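June — open day, notes for the bench book

Written up the same evening from pocket notes. Heriberto M. wants the handset section before we freeze the pad drawing, so that part is longer than the rest.

**Where and who**

Open day at Muvis, hospitality task room. Two of us went, Itzel Magaña and me. Host was Drita Stojanovska. Ha-rang Cheon ran the arms. Heriberto Inga was there from Cuevas and asked most of the cable questions, which saved us asking them. In what follows "H.I." is Inga and "H.M." is Medrano, our side.

Sign-in was slow. We missed the opening talk and came in on the safety briefing, which covered the floor line, the stop button, and not leaning over the side table to look at the fingers. Visitors stood behind the line during motion and could come up to the table between runs.

**Task**

Guest-room phone. Lift the handset off the cradle, hold it clear, put it back so the hook switch closes. Sounds small. Drita's position is that the desk phone is the hardest thing on their room list, worse than the lamp and much worse than the drawer, and after watching for most of the morning I don't disagree. Three problems at once:

- curved part, hard plastic, poor friction
- a coiled cord that pulls back with a force that changes along the path
- a base that is light enough to slide if the cord is loaded

They keep the base unfastened on purpose. H.I. asked whether they would tape it down for the demo and Ha-rang said a hotel wouldn't. 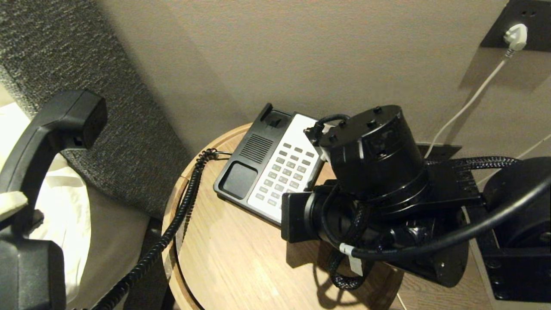

Lift sequence as Ha-rang explained it. The approach comes in slow, the fingers close to a position target first, then switch to a force target once both pads report contact. The lift is mostly vertical for the first part, then moves away from the base. Earlier versions went away from the base immediately and the mouthpiece end hung up on the cradle lip. The arm then had a choice between slipping the grip and dragging the phone, and did both.

Travel limit after the lift is set by the cord. They cap it at 33 cm from the cradle. Past that the coil starts to straighten and the pull on the base goes up quickly. I asked if the cap is measured or planned. Planned. There is no cord model at all, only a sphere around the cradle that the wrist is not allowed to leave. Crude, but we could copy it in an afternoon.

Cord snagging: the table they use has a raised rim. The cord can ride over the rim and hang off the side, and on the return it may catch there. Their fix is a small outward hook in the return path, so the coil drops clear before the handset comes in over the base. Itzel sketched the path, see the loose sheet at the back of this book.

**Pads**

The part H.M. asked about. They tried 3 pad materials. The first was a hard urethane, dropped early. The second was a soft silicone that held well and picked up lint from bedding until it didn't hold at all. The current one is a Cemik compound, and Ha-rang let us handle a spare. Firm, slightly tacky, square edges. I pressed a thumbnail into it and the mark was gone by the time I had passed it to Itzel. They wipe the pads at the start of each session with a damp cloth, no solvent.

Close force for the handset is set at 23 N. Ha-rang said they could go lower on the flat stretch of the grip, but the grasp point wanders enough between runs that they leave margin. No cracking on any handset so far. Some scuffing.

Open question for us: our pad is narrower than theirs. At the same force we would have a higher contact pressure on the same curved back. Need to check on the bench before anybody quotes 23 N as our number.

**Camera placement**

They run a head view and wrist views. Drita was clear that the head view alone is not enough, as the wrist hides the base for a good part of the approach. The wrist view gives the close work, mainly whether the handset has rotated between the fingers. Rotation is their most common fault. The handset pivots around the line between the pads when the heavy end is off center, and by the time it gets back to the cradle it's at the wrong angle. 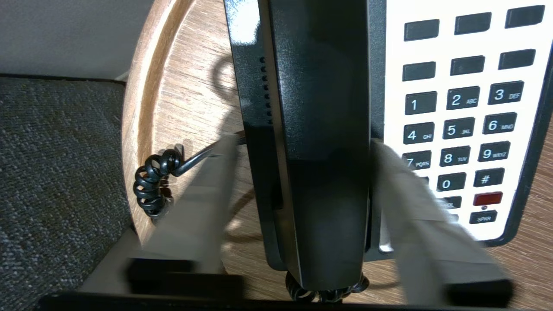 For the return, they correct the rotation before descending. The wrist turns until the long edge of the handset lines up with the cradle, pauses, then goes down. The pause is there so the coil can stop swinging. H.I. timed it on his watch and thought it could be cut in half. Ha-rang said they had cut it in half once and put it back.

Seating check: they look for a stop in downward motion plus a small rise in wrist force, then open the fingers and push down once with the closed fingertips. The push is what closes the hook switch when the handset has landed high. Itzel asked how they know the switch has closed. They don't, from the arm side. The phone is wired to a logger in the next room and the logger reads hook state. I think we should do the same. It's cheap, and it takes the argument out of scoring.

Run count on the logger screen when we left the room was 1209. That is the total since they fitted it and includes aborted runs, so don't use it for a rate. I asked for the success split and Drita said she would send it after she has cleaned out the setup days.

**Glare**

Worth its own line. Glossy black plastic under a room lamp puts a highlight on the handset that moves as the wrist moves. Their edge finder used to lock on to it. They now drop exposure on the wrist cameras for the approach and bring it back up afterward. No polarizers. Itzel thinks a polarizer would work and wants to try one here first.

**Keypad**

Not shown. They have a dialing routine, but it needs a separate tool tip and they weren't swapping tools with visitors in the room. From talking to Drita: keys are found from the faceplate outline, no text reading. Blank feature keys are treated as no-go. The fingers can cover part of the keypad when the handset is held near the base, so dialing is planned from one image taken before the lift, and if the base moves during the lift the plan is stale. They know. Their answer is to re-image after the lift from the other wrist. Ha-rang says it's half written.

**Other rooms, brief**

Brallisel had a table in the hall with a cable carrier for wrists. Lighter than ours, snaps open along the side. Took a sample length, it's in the parts drawer with a tag on it. Bend radius looked too big for our wrist, but measure it.

Cuevas did a short drawer demo in the afternoon. Good soft-stop behavior at full extension. We only saw two cycles, then they had a controller fault and the group moved on.

Lunch was at noon and ran long. Talked with H.I. about lending us their coil cord fixture. He is willing, wants a written request with dates.

**To do**

- H.M.: hold the pad drawing until the pressure check is done
- Me: pressure check, our pad vs. a flat coupon and vs. a real handset back. Record contact patch with film
- Itzel: polarizer test on the wrist camera, glossy handset, lamp on and lamp off
- Me: add keep-in sphere around the cradle to the planner, start at 33 cm, then shorten for our phone if the coil is tighter
- Buy one desk phone with a coiled cord, used is fine. Check that the handset lifts off the top of the base and not off the side
- Wire hook state to the spare logger channel
- Itzel: written request to H.I. for the fixture
- Ask Drita for the success split again if nothing has come by the next bench meeting

Added later: Ha-rang replied by email on pad thickness. 3 mm including the adhesive. Ours is thinner, so the coupon test should be run at both.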